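I Logged Every Outfit for 366 Days

The log started as an argument with myself about a gray blazer. I was sure I wore it all the time. My dry cleaner's receipts suggested otherwise, and the only way to settle it was to write things down. A leap year seemed like a good container, so the log has 366 rows, one per day, and I closed it in April. It has taken me until now, 23 June 2024, to clean up the spreadsheet and write this.

Some ground rules, for anyone who wants to compare. A garment counts as worn if it is on my body for more than an hour outside the apartment. Pajamas, gym clothes and the bathrobe are excluded. Shoes and outerwear count. Socks do not. Jewelry got its own tab and I stopped filling it in after a few weeks, so nothing below covers jewelry.

Each row has a date, the high temperature, a column for the occasion (work, errands, dinner, travel, other), and up to eight garment codes. A code is a letter for the category and a number for the order in which I pulled the piece out of the closet on the first day. T is tops, B is bottoms, D is dresses, and so on. The codes sound fussy but they save a lot of typing. "T14, B3, S2" takes four seconds to enter on a phone. 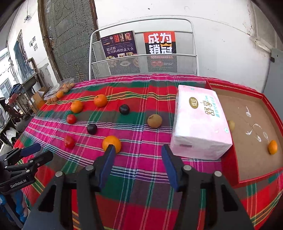 What the numbers say

The total came to a little over 2,000 garment-wears. I own more clothes than I would have guessed and I wear far fewer of them than I would have guessed. Thirty-nine pieces were never worn at all. I had expected ten.

The unworn pieces fall into a few groups. Occasion dresses are the largest. I bought most of them for weddings between five and eight years ago, and the weddings have stopped. Next come tops that need a specific undergarment I do not own or do not like. After that, trousers that fit at the waist or at the hip but never both. The rest are single mistakes, including a mustard poncho and a vest with a large number of buckles.

The most worn piece in the closet is a pair of straight-leg black pants from Kisterer, B3 in the log. I bought them on a markdown rack with no strong feelings. They are a wool blend with a flat front, no belt loops, and a side zipper. The hem has been redone once. I don't think anyone has ever complimented them, and they appear in the log more than any two dresses combined.

The gray blazer was worn 2 times. Both were interviews.

Cost per wear

Cost per wear is the figure everyone quotes in posts like this, and I calculated it, but I have reservations. The usual method divides the purchase price by the number of wears. It leaves out cleaning, tailoring and repair. For a cotton T-shirt that makes no difference. For a silk blouse it makes a great deal of difference, and mine looks like a bargain until the dry cleaning goes in, at which point it drops into the bottom third of the table.

The method also punishes anything new. A coat bought in the last month of the log has one month of wears against its full price. I handled this by leaving out everything bought in the final quarter. A better fix would be to set an expected life for each category and spread the price over it. I have started a column for that and have not finished it.

With those limits in mind, the Kisterer pants come out on top, followed by a pair of brown ankle boots and a navy crewneck sweater. The bottom of the table is a Voicu cocktail dress with a beaded collar, worn once, for three hours. I still think it is the best-made thing I own. The beads are sewn on individually, the lining is finished by hand at the armholes, and the zipper has never caught. I have no plans to sell it. A spreadsheet can't see a lining.
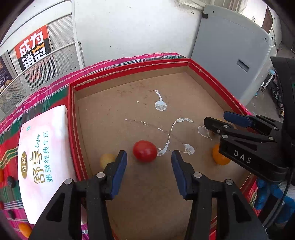 Tomatoes in a cardboard tray.

Color

I added a color column halfway through and filled in the earlier rows from the garment codes, so this part is complete. Navy, black and gray make up most of the log. Before I started, I would have described my style as colorful. What I have is a colorful closet and a dark wardrobe. The bright pieces hang at the front where I see them every morning, and then I reach past them.

I asked Brândușa Sima about this. She cuts patterns for a living and has altered a good share of the pieces in the log. Her view is that the problem is mostly in the bottoms. My bright tops were bought one at a time, each to be worn with black pants, and once the black pants are in the wash the bright tops have nothing to go with. She suggested one pair of trousers in a warm mid-brown before I bought anything else. I got a pair in February from Basden, high waist, slight taper, cuffed. In the weeks that followed, the share of days with a bright top went up noticeably. That is a short stretch of data and spring was coming anyway, so I would not lean on it too hard.

Prints did worse than solids. I own plaids, florals, one leopard scarf and several stripes, and only the stripes got regular use. Large plaids were worn almost entirely in December. Small checks were worn for work and nowhere else.

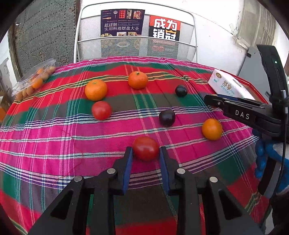
Red tomato over pink and green plaid.

What I changed

Twenty-two of the unworn pieces went to the consignment store in Tarnport, which took most of them. The poncho came back. The trousers that almost fit went to Brândușa, who said two pairs could be saved and the others had no seam allowance left to work with. The occasion dresses are in garment bags on the top shelf, apart from the Voicu, which stays on the rail.

I rearranged the rail by number of wears, lowest at the left, nearest the door. It looks chaotic. Sleeve lengths and weights are all mixed together, and the winter coats interrupt the linen. I have kept it anyway for two months.

I am not logging every day anymore. I do turn the hanger around when I wear something, and I will check the hangers at the end of the year. If anyone wants the blank spreadsheet, leave a comment and I will send it. The temperature column can be deleted without breaking anything. The category letters can't, so change those only on the first tab.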